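ハンドヘルドグリッパーの手首カメラ映像、左右の時刻合わせをどうしていますか

掲示板トップ > ソフトウェア > 知覚・データ処理
返信受付中

投稿者:ねじまき堂

いつもお世話になっております。春ごろにROS 2の名前空間の件で助けていただいたねじまき堂です。あのときは本当にありがとうございました。おかげさまで無事に動きまして、今度は別のところで見事につまずいております。

手持ちグリッパーを両手に一つずつ持って人がデモをとり、その映像と自己位置と開閉幅から模倣学習用のデータを作る、という流れの後処理を書いています。社内では後処理一式をCinineと呼んでいまして、以下その名前で書きます。

困っているのは左右の同期です。それぞれのグリッパーにカメラがついていて、映像は60 fpsです。単体の軌跡はきれいに出ます。ところが左右を重ねてみると、両手で一つの物を扱う場面で、片方がまだ布に届いていないはずの時刻に、もう片方の軌跡がもう引っ張り始めているように見えるのです。動画を並べて目で見ると、そんなことはありません。

今のやり方は、録画開始の合図を両方に送って、最初のコマを時刻ゼロとみなす、というだけのものです。書いていて自分でも心もとなくなってきました。

試したこと:
・先頭をゼロとみなして並べる(上のやり方)
・手をたたく音で合わせる(静かな部屋ならよいのですが、窓を開けていると別の音を拾います)
・開閉幅の変化の立ち上がりで合わせる(左右で同時に閉じるわけではないので、あまり意味がありませんでした)

ずれは一番ひどい収録で42 msありました。片手の作業ならまあ気にしないのですが、受け渡しや、布ものを両側からつまむ作業ではかなり効いてしまいます。

皆様はどうされていますでしょうか。ハードウェアの同期線を引くのが正解なのは承知しているのですが、線を増やすと持つ人が嫌がるもので、できればソフトで何とかしたいのです。長くなりましてすみません。

投稿者:Iddrisu Tsikata

ねじまき堂さん、こんにちは。ロール軸の符号の話でお会いした以来ですね。

まず「最初のコマをゼロ」は、やめたほうがいいです(笑)。開始の合図を受けてからセンサーが最初の露光をするまでの時間は、機器ごとに違いますし、同じ機器でも毎回違います。うちで測ったときも、再起動のたびに値が変わって、固定のオフセットを引き算する案はその日のうちに捨てました。

うちは次のようにしています。

1. 各コマに、取り込み側の単調増加クロックで時刻を打つ
2. 左右の取り込みを同じホストに寄せる
3. 寄せられないときはPTPで合わせる
4. 後処理では時刻だけを信じて、コマ番号は一切使わない

4が大事で、コマ番号で左右を対応づけているコードがどこか一行でも残っていると、コマ落ちが一回起きた瞬間に、そこから先が全部ずれます。Cinineの中を「frame_idx」か何かで検索してみてください。きっとどこかに居ます。私のところには三か所居ました。

投稿者:ねじまき堂

Iddrisuさん、早速ありがとうございます。

検索しました。居ました……。しかも二か所、どちらも私が書いた箇所です。リサンプリングの前にコマ番号で左右を突き合わせて、そのあとで補間しておりました。補間のところばかり疑って先週いっぱい眺めていた自分に教えてあげたいです。

取り込みは左右とも同じホストなので、1と2は何とかなりそうです。

投稿者:みかん箱

横から失礼します。少し違う意見を書かせてください。

取り込み側で時刻を打つ方法は、打っているのがホストに届いた時刻であって、露光の時刻ではないですよね。USBの転送待ちやドライバのバッファで、届く時刻は普通に揺れます。ホストの負荷が高いときにまとめて二コマ届く、ということも珍しくありません。なので単調クロックで打っただけで安心してしまうのは、私はちょっと危ないと思っています。

私はIMU同士の相互相関が本命だと思っています。収録のはじめに両手のグリッパーを軽く重ねて、一緒にぶんぶん振ってもらう。そうすると左右の角速度がほぼ同じ波形になるので、相関のピークを取れば一発です。IMUは200 Hzで取れていればピークのまわりを放物線で補間して、サンプル間隔より細かく出せます。

投稿者:Iddrisu Tsikata

みかん箱さんのおっしゃることはもっともで、届いた時刻が揺れるのはその通りです。私の書き方が雑でした。デバイス側の時刻が取れるならそれを使い、ホスト時刻との対応を直線で当てはめて揺れをならす、という一手間を省略して書いてしまいました。

ただ、振る方式には賛成しきれないところがあります。最初に一回合わせても、長い収録だとクロックのドリフトで終わりのほうがずれます。それから、二つ重ねて振ると言っても、手で持っているので剛体として一緒には動きません。角速度のピークは合っても、その前後の形が違って、相関の山が鈍くなることがありました。

投稿者:みかん箱

ドリフトについては、始めと終わりの二回振れば一次式で直せます。うちはそれで困っていません。

重ねて振ると鈍る件は、持ち方だと思います。軽く当てるのではなく、しっかり押しつけてもらう。あとは三軸それぞれで相関を取らず、角速度ベクトルの大きさで取ると、取り付け向きの違いも気にしなくてよくなります。

毎回振ってもらうのが面倒だというご意見なら、それはまあ、わかります。

投稿者:Nima Golestani

お二人とも正しいことを言っていると思うので、間に入るわけではないのですが、目的から考えてもよいかもしれません。

ねじまき堂さんが困っているのは両手で一つの物に触れる場面ですよね。それなら、片方のカメラにもう片方のグリッパーが写っている区間が必ずあるはずです。その区間では、写っている側の姿勢を映像から推定できます。推定した相対姿勢と、左右それぞれの自己位置から計算した相対姿勢とを比べて、時刻のずれを一つの変数として最小二乗で解く。こうすると追加の動作が要りません。

私はこれを同期の本体としては使っておらず、検算として使っています。収録ごとに推定値が出るので、そこから大きく外れた収録をはじくだけでも、だいぶ安心できます。

難点もありまして、速い動きがないと時刻のずれが見えません。両方ゆっくり動いている区間は、いくらあっても情報になりません。角速度がある程度以上の区間だけ残してください。

投稿者:ねじまき堂

Nimaさん、ありがとうございます。片方にもう片方が写る、という発想がまったくありませんでした。私はむしろ邪魔だと思って、どうやってマスクするかばかり考えておりました。

質問を二つだけ。
一つめ、相手側の姿勢推定は何を使っておられますか。マーカーは貼っていません。
二つめ、手で隠れている部分が多くても大丈夫でしょうか。持っている人の指が本体にかなりかぶさるのです。

投稿者:Nima Golestani

一つめ。CADモデルがあるなら、レンダリングと照合する型の推定器で十分です。私は最初の一コマだけ手で初期値を与えて、あとは追跡させています。Issahakuという小さな道具を自分で作っていて、そこに入れました。道具といっても、三日で書いたスクリプトに名前をつけただけです。

二つめ。隠れ方によります。握りの部分はどうせ隠れるので、最初から照合に使わないことにしています。使うのは本体の角張ったところ、腕、それから指先です。指先は開閉で動くので、開閉幅の値をモデルに入れてあげないといけません。ここを忘れると、開閉するたびに相手の位置が前後に飛んだように見えます。私は一か月それに気づきませんでした。

投稿者:oto_kaze

初めて書き込みます。いつも勉強させてもらっています。

Nimaさんの方法、うちでも似たことをしましたが、布や袋ものだと結構苦労しました。持っている物が大きくて、肝心の指先を隠してしまうんです。それに、対象物の縁と腕の縁がくっつくと、輪郭ベースの照合はそちらに吸い寄せられます。黒い物を黒いグリッパーで持つと特にひどかったです。

うちは結局、セグメンテーションで相手グリッパーだけを切り出してから照合する形に変えました。手も別クラスにしています。手をクラスに入れず背景扱いにしていたころは、指の輪郭に引っ張られて、推定姿勢がじわじわ回っていきました。

投稿者:Nima Golestani

それはありがたい情報です。私は硬い箱ものばかりだったので、布の苦労を知りませんでした。手を別クラスにするのは真似させてください。

投稿者:ねじまき堂

途中経過のご報告です。三日ほどいただきました。

まず、Iddrisuさんご指摘のコマ番号の突き合わせを全部やめて、時刻だけで扱うように直しました。デバイス時刻とホスト時刻の直線当てはめも入れました。外れ値に弱かったので、普通の最小二乗はやめて、下側の包絡線に合わせる形にしています。届くのが遅れることはあっても、早まることはないので、これが理にかなっているように思います。

次に、みかん箱さんの方式も始めと終わりの二回で入れてみました。振る動作は、持つ係のオレクサンドラさん(Oleksandra Ostapchukさん。うちの収録はほとんどこの人です)が最初だけ照れていましたが、すぐ慣れました。

最後に、Nimaさんの方式の下調べです。手元の549本の収録について、相手側が写っている区間を抜き出しました。両手作業のものは思ったよりよく写っています。布のポーチをベッドの上で扱う作業から一コマ貼りますので、照合に使えそうかどうか、ご意見をいただけると嬉しいです。下に写っているのがカメラのついている側、上が相手側です。
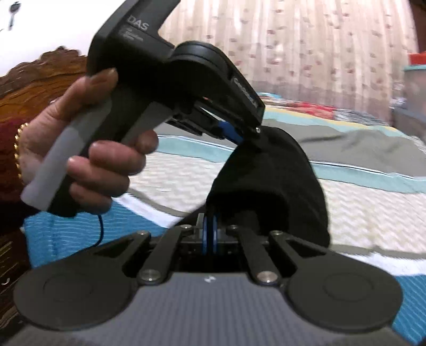 下側グリッパーのカメラから。相手側の青い指先パッドが黒いポーチの左上に触れているところ

個人的に心配しているのは、oto_kazeさんのおっしゃっていた「黒に黒」です。相手の腕の先がちょうどポーチの上端に来ていて、輪郭がつながりそうに見えます。本体のほうは上にはみ出していて、全体は入っていません。

投稿者:oto_kaze

ああ、これはまさにうちで苦労したやつです(懐かしい)。

ただ、思ったほど悪くないと思いますよ。青いパッドが効きます。色で拾えるので、ポーチと腕の境目があやしくても、指先の位置だけは別の手がかりで押さえられます。自分側の指先も青なので、そこは取り違えないように、自分側の領域は固定マスクで抜いておくとよいです。左下と右下の布も青いので、色だけで決めると拾ってしまいそうです。位置でも絞ってください。

それから、握りの外側の明るい灰色のパネル。手の外に長く出ているので、向きを決めるのに使えませんか。

投稿者:Iddrisu Tsikata

私は側面の「DAS」の白文字を勧めます。斜めに入っていて読めるくらい写っているので、特徴点がまとまって取れるはずです。腕のほうの文字はぼけているので、あてにしないほうがいいでしょう。

文字の面は平面なので、そこだけで解くと裏返り解が出ることがあります。腕の先の小さなねじあたりを一点足せば、つぶせると思います。

投稿者:みかん箱

文字は見えるときは強いですが、手首を返すと見えなくなるのが難しいところですね。使える区間と使えない区間がまだらになって、最適化の重みがばらつくのが私は好きではありません。

それと、握りの下から細いケーブルが垂れて、下側のグリッパーの奥へ回っていますよね。ああいう揺れるものは、セグメンテーションで本体に含めないほうがいいと思います。

投稿者:Nima Golestani

使えると思います。全体が入っていなくても、握りを除いた残りが見えていれば私のところでは回りました。上にはみ出しているぶんは、レンダリング側も同じように画像の端で切って比べれば問題ありません。むしろそこを切らずに比べると、推定器がモデル全体を画面の中に収めようとして、奥へ奥へと逃げていきます。

指の重なりは多めですが、腕と指先が出ているので、私なら採用します。

投稿者:ねじまき堂

皆様、本当にありがとうございます。一枚貼っただけでこんなにご意見がいただけるとは思いませんでした。

固定マスク、端で切っての比較、手は別クラス、ケーブルは本体に入れない、までは金曜までに入れてみます。文字については、見えているときだけ初期値に使い、最適化の残差には入れない、という間をとった形にしようかと。みかん箱さんのご心配も、それならいくらか和らぐでしょうか。

投稿者:みかん箱

初期値だけなら賛成です。

投稿者:Ademir Caldeira

読み専でしたが、一点だけ。

ローリングシャッターのカメラだと、画面の上のほうと下のほうで露光の時刻が違います。相手側がいつも画面の上寄りに写るなら、推定した時刻のずれに、その分の偏りがずっと乗ります。行ごとの読み出し時間がわかれば、相手の写っている行の中央あたりで補正してください。グローバルシャッターなら読み飛ばしてもらって構いません。

投稿者:ねじまき堂

Ademirさん、うちはローリングシャッターです……。読み出し時間は仕様書に載っていなかったので、点滅するLEDを撮って測るつもりです。周期の短いLEDを探すところからですが、基板の引き出しに何かあるはずなので、今晩あさってきます。

投稿者:ねじまき堂

続報です。まず時刻だけの修正(コマ番号廃止と直線当てはめ)の時点で、受け渡しの場面の「先に引っ張る」現象は、見た目にはほぼ消えました。振る方式で出した値とも、たいていの収録でよく合っています。

合わない収録がいくつかあり、見てみると、終わりの振りを忘れて録画を止めたものでした。そこをNimaさんの方式で埋められないか、というのが今の課題です。LEDのほうは、引き出しのものは使えず、注文しました。

コードは整理できたらOtsideのほうに上げます。変数名がひどいので、少しだけお時間をください。

投稿者:oto_kaze

変数名、待っています(笑)。固定マスクの作り方で詰まったら声をかけてください。開閉で自分の指が動くぶん、開いたときと閉じたときの和集合で作るのがおすすめです。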